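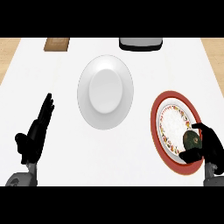
Forum > Student projects > Simulation

Avocado transfer task, grasp scoring

lokyiu_ng
2022-11-06
Group project for the Skokari module. Task is to pick the avocado off the patterned plate with the right hand and put it on the plain white plate. Left hand stays open and out of the way. We ran 1,550 episodes over the weekend and 1,326 passed. Ming-te Lo thinks the pass figure is too kind. Scoring at present: object centre inside the plate radius at the last step. Opinions?

skastard_tom
Ming-te is right. Centre inside radius will pass an avocado still held above the plate. You need a contact check between fruit and plate, and no contact with any finger for at least 17 steps.

lokyiu_ng
Contact flags are noisy on the rim. The centre plate has a raised well and the fruit rocks on it.

kao_bench
Then use velocity. I don't agree with the finger rule. If the brief only says "place on plate", a thumb resting against the fruit at timeout is still a placement.

skastard_tom
It isn't a release. Last year's marker failed 83 of our runs for exactly that. Read section 4 of the brief again.

kao_bench
Section 4 was rewritten in June. It now says "supported by the target", nothing about release.

mt_lo
Ming-te here. I replayed the failures. Most go wrong at the start: one finger over the top, thumb and the rest underneath, and the lower fingers catch the plate as the hand lifts. The collision mesh for the patterned plate is a convex hull, so the inside is filled in. I'd sort that before arguing about scoring.

skastard_tom
Agreed on the mesh. Split it into convex pieces, Huso has a script for it in the shared folder. Still want the release check.

lokyiu_ng
Will redo the mesh tonight and log both scores side by side. Same seeds, so they can be compared.

kao_bench
Post the friction values as well please.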